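Juni, kurz nach 16 Uhr, Küche

Eigentlich wollte ich heute nur Kaffee trinken und die Füße hochlegen, aber dann hat Aitana geschrieben, dass sie am Abend vorbeikommt und die Kisten für den Flohmarkt mitnimmt. Am Abend! Ich hatte gerade mal eine fertig. Also Haare hoch, Radio an und rein ins Kinderzimmer, das seit Monaten keins mehr ist (ich nenne es trotzdem weiter so, das wird sich wohl nicht mehr ändern).

Unter dem Bett lagen 12 einzelne Socken und ein Heft von der Plurkutden-Ferienfreizeit, in das Marín damals genau zwei Sätze geschrieben hat. Der erste heißt »Es gab Nudeln«. Der zweite heißt »Es gab wieder Nudeln«. Das Heft bleibt natürlich hier! Ich habe mich auf den Teppich gesetzt und eine halbe Stunde lang darin geblättert, obwohl der Rest nur leere Seiten sind und eine plattgedrückte Kleeblüte. So kommt man voran.

Am schlimmsten ist ja immer der Kleinkram. Bücher kann ich stapeln, Pullover kann ich falten, aber wohin mit einem Klötzchen, einem Noppenstein, irgendeinem Plastikschälchen und den Tüchern, die früher mal Umhang, Zeltdach und Puppendecke waren? Ich schiebe solche Sachen seit Jahren von Schublade zu Schublade. Meine Mutter hatte dafür eine Dose, auf der Studard stand, und in der Dose war alles, was keinen Namen hatte. Wenn etwas fehlte, rief sie aus der Küche: »Schau in die Studard!« Und meistens war es drin.
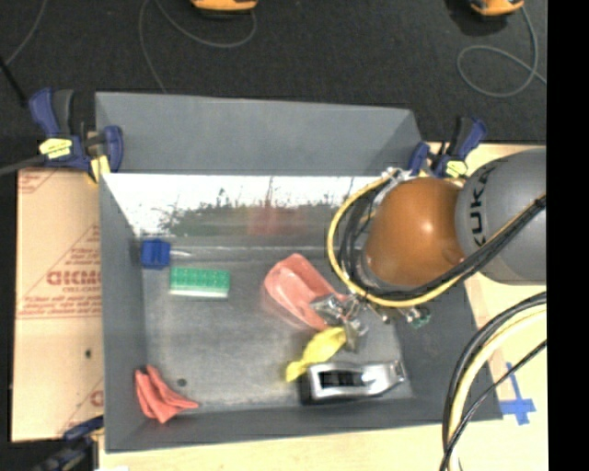

Ich habe es dann so gemacht, dass ich erst mal gar nichts entscheide, sondern alles nebeneinander lege und später noch mal hinschaue. Bei den Tüchern war ich überraschend hart, die dürfen gehen, bis auf eins. Beim Bauzeug bin ich eingeknickt. Ein Stein allein nützt doch keinem, habe ich mir gesagt, und dann lag er wieder in der Schublade, und ich habe so getan, als hätte das jemand anderes gemacht.

Aitana sagt, ich soll die kleinen Sachen in Tüten packen und für 65 Cent das Stück verkaufen, Wundertüten, das lieben die Kinder. 65 Cent finde ich einen komischen Preis, wer hat denn das passend? Aber sie steht seit Jahren auf diesem Markt und ich noch nie, also halte ich den Mund und packe Tüten. Wenn sie 30 davon loswird, gehen wir ins Raso Pizza essen, das haben wir schon ausgemacht. Ich nehme die mit Artischocken und sie nimmt ganz sicher wieder die Calzone und jammert hinterher, dass sie zu groß war.

Später, schon im Bett

Sie war da, drei Kisten sind weg, und im Flur hallt es jetzt richtig. Wir haben noch viel zu lange auf der Treppe gesessen und Kirschen gegessen, und die Kerne haben wir ins Beet gespuckt wie zwei Zehnjährige. Marín hat auch noch angerufen und wollte wissen, ob die blaue Taschenlampe noch da ist. Ich habe gesagt, ich schaue morgen nach. Mir ist nämlich überhaupt nicht klar, in welcher Kiste sie gelandet ist, und Aitana geht um diese Zeit nicht mehr ans Telefon.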